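Demonstration collection (robot learning)

From Teltcombe Reference, the open handbook of automation
Jump to: Overview | Methods | Episodes | Labeling | Quality control | The Nindham shoe set | Limitations | See also

Demonstration collection is the gathering of recorded examples from which a robot control program is trained. A person carries out a task through the robot, or with a hand-held copy of its gripper, and the camera views, joint positions and gripper openings are saved together. A learning system is later trained to produce similar motions when it is given similar views. The approach is usually called imitation learning or learning from demonstration.

Overview

Many household and workshop tasks are hard to write down as fixed instructions. Cloth folds differently each time it is picked up, and a shoelace almost never lies where it lay before. Recorded examples show a range of starting positions and workable responses to them, and the training process draws on that range.

The term covers the recording work itself as well as the planning around it: choosing objects, arranging the work area, instructing operators, and deciding which recordings to keep.

Methods

In teleoperation, the operator moves a leader device and the robot follows. Leader devices include small replica arms, handheld controllers and gloves. The recorded motion is the robot's own, so no conversion between bodies is needed. Delay between leader and follower is a common complaint, and so is the lack of touch feedback.

In kinesthetic teaching, the operator takes hold of the arm and guides it directly. This suits slow motions with one arm. The operator's hands often block the cameras, and some groups replay the motion afterward to get clean views.

Handheld grippers are carried by a person with no robot present. They are quick to set up in new rooms, but the motion may include reaches that a particular arm cannot make.

Cameras are placed at a fixed overhead or side position, at the wrist, or both. A wrist camera moves with the gripper and keeps the contact area close, at the cost of losing sight of the rest of the workspace.

Episodes

A single recorded attempt is called an episode. It starts from a set pose and ends when the operator marks the task as finished or abandoned. Between episodes the objects are reset, either to a marked position or to a new one chosen at random. Reset time is often longer than recording time for soft objects.

Operators differ in style. One may approach from above and pause before closing the gripper, another may slide in from the side without stopping. Mixing operators widens coverage but can make the data harder to fit, and project leads disagree on how much variation to allow.

Labeling

Each episode normally carries a short task sentence, an operator code and an outcome. Longer tasks are split into segments such as reach, grasp, pull and release. Segment labels may be entered with a foot pedal during recording or added later from video. Farzana Thambiah's notes on the Fasby recordings recommend the pedal for tasks with two arms — memory of when one hand let go fades quickly, and the video is not always clear.

Quality control

Episodes are screened for dropped frames, camera streams that have drifted out of step, and long idle stretches. Failed attempts are handled in different ways. Some projects delete them. Others keep the ones in which the operator recovers, on the grounds that a trained robot will also need to recover.

The Nindham shoe set

The Nindham shoe set was recorded on the Chu workstation under Maëlys Ferrand, with Demyd Dmytriv and Malsha Siddiqui as the main operators. It concerns the handling of footwear, including laced canvas shoes. Of 1,154 recorded episodes, 1,013 were kept after screening. Work began in November with 200 practice episodes, which were stored separately and are not part of either total.

Aušra Zariņš, who prepared the written guide for the set, asked operators to vary the angle of the shoe between episodes and to leave loose laces as they fell.

Limitations

Collection is slow and depends on trained operators. A set made with one gripper may transfer poorly to another, and a change in lighting or camera mounting can reduce performance even when the task is the same.

See also

Imitation learning
Teleoperation
Wrist camera
Deformable object handling

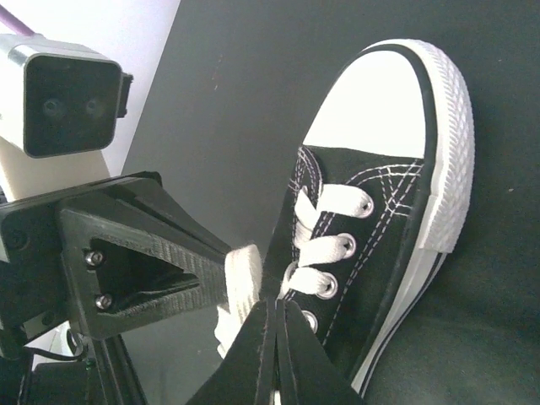
Wrist-camera view of a black canvas sneaker with white laces, with gripper fingers at the shoe's opening.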